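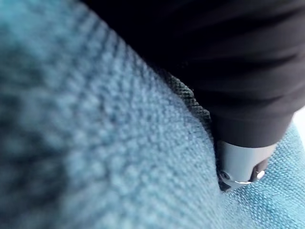 *Fig. 1. Blue textured fabric at close range.*

**Textiles for the Home, Session 4: Fibre, Yarn, Fabric**

Handout dated November 2, 2023. Bring it with you next week, along with your swatch book.

## Terms

- **Fibre**: the raw hair or strand, such as wool, cotton or polyester.
- **Yarn**: fibres twisted together. More twist gives a harder, smoother yarn.
- **Knit**: one yarn looped through itself. Stretches and recovers.
- **Weave**: warp and weft crossing at right angles. Stretches mainly on the bias.

Felt is neither knitted nor woven. The fibres are matted with heat, water and pressure.

## Cushion covers

Covers take most wear at the corners and along the opening. Cut with the grain, or the finished square will twist. Allow for shrinkage in cotton and wash the cloth before cutting. The Maddale pattern sheet gives a piece 53 cm wide; check it against your own pad first.

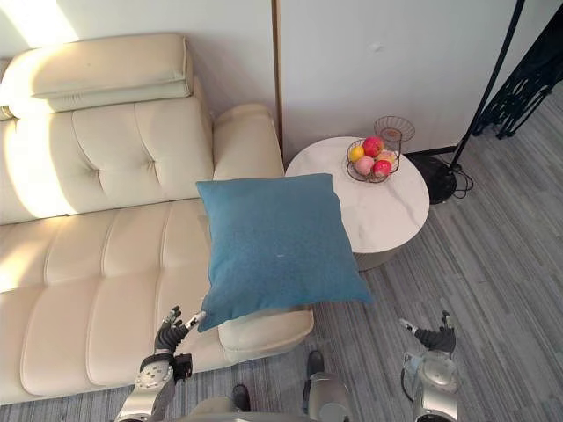 *Fig. 2. Blue square pillow by a cream leather sofa.*

Leather and cloth need separate care. Keep wet cleaners off leather unless the label allows them. Vacuum loose-textured covers with the soft brush, and snip pulled threads only after checking they are not part of a loop.

## Reading

Course reader, pp. 90 onwards. Samples of the Hivo and Skidia cloths are in the drawer under shelf mark 1161.

## For next week

Burn test notes, half a page. The written assignment is due in December.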